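Divider box

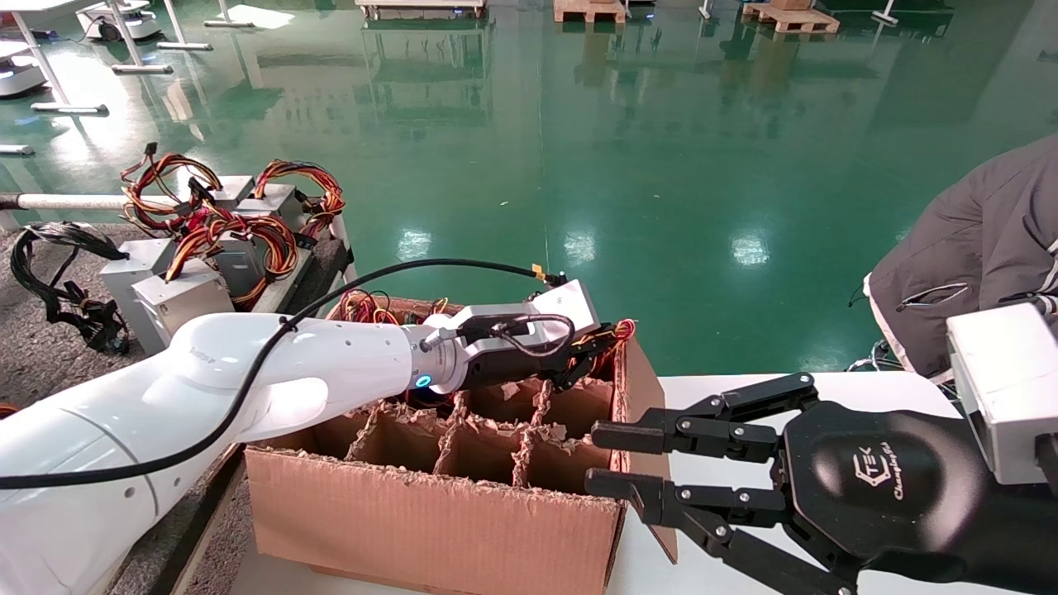
A cardboard box with inner partitions, used with bundles of coloured wire.

A divider box (also partition box or cell box) is a cardboard box whose inside is split into compartments by crossing strips of board. It is used for storing and carrying small goods which should not touch or mix, such as bottles, glassware, lamps and short lengths of wire.

Construction

The dividers are cut with slots to half of their height and pushed into each other, so that they form a grid. Usually the grid is not glued to the outer box and can be lifted out in one piece. The number of compartments depends on the goods; a box for bottles has often six or 12, while boxes for small parts can have many more.

Use with wire

In workshops, divider boxes are a cheap way to keep wires sorted by colour, length or type of connector. Each bundle is put upright in its own compartment. Thin flexible wires, however, spring open easily, and the ends of one bundle catch in the next one. For this reason many workshops tie every bundle before it goes into the box - a paper band or a piece of string is enough.

The Irkero workshop handbook advises not more than 10 bundles in one box and a written label on the front flap. The supplier Prultik sells flat grids in packs of 200, which the buyer folds open and places in a box of his own.

Wear

The top edges of the dividers wear out first. They tear and become frayed when goods are pulled out at an angle, and damp air makes the board softer. A worn grid can be turned upside down and used again, if the slots are still firm. Old grids without plastic coating are recycled as normal cardboard.

See also

Corrugated cardboard
Cable tie
Parts tray

Last edited 24/02/2018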